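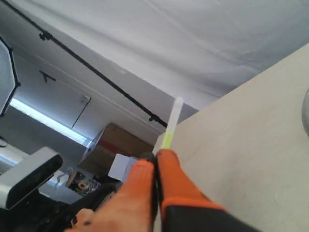

*Rodeo with a glow stick between its fingers, held very nearly straight up.*

I promised a few of you at the January meet that I'd write up how the glow stick task is coming along, and then half of January 2020 went by, as it does. So get a cup of tea, because I've never managed to tell a short story about the robotics club and I don't suppose I'll start tonight.

For anyone new, Rodeo is our arm, and the one we're taking to the Oltstead open day in June. Each club that enters has to do the same set of small household-ish jobs, and there are 32 of them on the list this year (it was far fewer last time, and we still didn't finish). You pick ten to show on the day. Ours at Zulstead wanted the glow stick one straight away, mostly I think for the pleasure of having glow sticks in the room.

The job sounds like nothing. Pick up the stick, turn it upright, carry it across and stand it in a holder. But a glow stick is thin and smooth and a bit bendy, and it rolls if you so much as breathe on the table. Our first go at it, back before the holidays, was with bare fingers, and the stick shot out sideways so often that we started keeping a tally of who'd been hit. I was hit twice. The orange covers have made all the difference – they give a little when the fingers close, so there's a proper grip on the stick instead of two hard edges pinching at it. They do crease, and I'd like to know how long a pair lasts before I say anything too grand about them.

The other thing we've changed is where it takes hold. The younger ones were all for grabbing it in the middle, which seems sensible until you try to stand it in something and find there's a hand in the way. Then we went too low and it waved about like a reed. Now we go for low-ish, with most of the length sticking up above the fingers, and we slow the arm right down on the turn. It still leans a bit. The holder has a wide mouth, so a bit is fine, and I've stopped fussing over it (mostly).

We ran it 56 times over two evenings, which was a lot of glow sticks on and off the table and a great many biscuits. I won't give you a score, as we kept fiddling with the settings partway through and it wouldn't be a fair one. What I will say is that the last hour was much calmer than the first, and the drops we did get were nearly all at the pick-up. Once Rodeo has the stick upright it tends to keep it.

Next is the Gebremichael holder, as everyone calls it, after the workshop in town that makes them. It's the one they'll be using at Oltstead and the mouth is a good deal narrower than ours. I've ordered 2 so that we can practise at both ends of the table. After that somebody needs to look at the pick-up again, and I have a feeling that somebody is me.

If you're coming to the next meet, please bring a jumper, and any spare glow sticks left over from parties. Dead ones are perfectly all right! Oh, and whoever borrowed the small hex keys, I'd love them back.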